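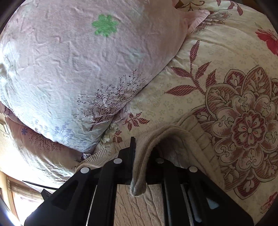
Slide 1. Knitwear on the bed.

Good morning. Vlasta Nedeljković, and I have 14 minutes, so questions at the end please.

Title is "Your assistant learned a new trick. Did you ask it to?"

Slide 2. The Edano update
Came out in November. The release notes list 368 voice commands. Read the number out, then wait. Ask for hands: who uses more than five? (In Butel I got two hands, and one of them worked for the company that makes the speaker.)
Timer, weather, music, lights. Same four I had before the update.

Slide 3. What counts as a command
"Turn on the lamp" and "switch on the lamp" are listed separately. So are "lamp on" and "lamp on please." I stopped being impressed at that point. Noreen Lodhi went through the list with me and thinks I'm being harsh, because the phrasing does matter to people who can't remember the exact words. Fair. Then call it better listening and put that on the box.

Slide 4. Routines
Demo video: man says good night, blinds close, heat drops, door locks. Lovely blinds.
My own setup took most of a Saturday. The Hestosow plug had to be added twice, under two different names, and one of them still shows up as "Office" when I don't have an office.
Skip the screenshot if running late.

Slide 5. "Up to 1,000 devices"
Who is this for? Go easy here, Vasilis Halilović is on the next panel and he sold me my first hub.
The review everyone quotes tested with 200, in a lab, on a wired network. I'd like to see it done in an apartment with thick walls and a teenager.

Slide 6. The new privacy page
Moved again. It now sits under Account, then Household, then More. Recordings are kept by default. I have asked Nikolaidis twice whether deleting the history also deletes the transcripts, and got the same help page both times. DON'T say they refuse to answer. Say I'm still waiting.

Slide 7. What I'd do
Hold off on the new speaker if the old one hears you. Check the recordings setting tonight. Write down which routines you use for a week before you build any more.

Thank Teresa for the projector. Mimoza has the handout with the menu path on it, back table.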